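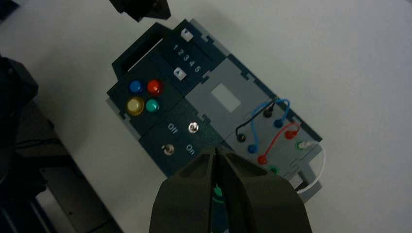

Figure 6.1. Wrist camera view of the task board, gripper above the lower part of the board.

Week 6: Perceiving a board that would prefer not to be perceived

Reading before the lab: chapter 4 of the course notes, and the README in the Mumard repository, including the part about units. Mumard works in metres. Your calibration file is in millimetres. Every year a group discovers this with the arm moving.

6.1 What the perception node has to deliver

The planner wants one thing from you: the pose of the board in the base frame. Everything on the board is at a known offset from its origin, so if the board pose is good you get the buttons, slider, toggles and ports for free. If it's bad by two degrees, you get the buttons more or less and miss the ports completely, as the error grows with distance from the origin.

Note in Figure 6.1 that the board sits on the diagonal. Several of you submitted code in the last assignment that assumed an upright rectangle. Please stop.

6.2 Choosing features

The four round buttons are the obvious anchor: blue, red, yellow, teal-green, in a two-by-two square. Four colours in a fixed order settle the rotation, so you needn't worry about the 180 degree flip. Two cautions.

The domes are shiny. A highlight on the red one will happily split your blob in half. Threshold on hue, close the holes, then fit a circle.

Blue and red also turn up in the wiring section, on both the ports and the patch cables. A colour mask on its own will hand you a long curved "button". Filter by circularity before you filter by anything else.

The printed numerals by the slider make a decent second check on orientation. The black ports are a poor choice against a dark board, and the cables are worse, being cables.

6.3 Occlusion

In this view the lower green port is partly behind the right finger. The gripper will cover something in nearly every view you take, so your detector should report a missing feature as missing. Do not interpolate it. The solver is content with three buttons; it is not content with four when one of them is a guess.

Mask the fingers with the static mask supplied in Flosetti, then check it against your own images. The mask was drawn for one finger opening and yours will differ.

6.4 From pixels to base frame

Chain: camera to wrist, wrist to base. Use the joint state stamped nearest the image, and reject the pair if the stamps differ by more than 400 ms. (Generous, I know. The lab network in Drummond has its moods.)

RANSAC is capped at 310 iterations in the starter code. Raising it to 3,000 has been tried by every cohort and has yet to fix a wrong correspondence.

6.5 Lab task

Write estimate_board_pose() so that it returns a pose and a covariance, or an explicit failure. Run it on the Wurport replay set, 672 images, before booking time on the arm. Hand in the code, your residual plot, and a paragraph on your worst image.

Marks go to honest covariances. An identity matrix multiplied by 0.001 will be recognised.

Next week: slider motion, compliance, and why position control alone is a good way to buy a new slider.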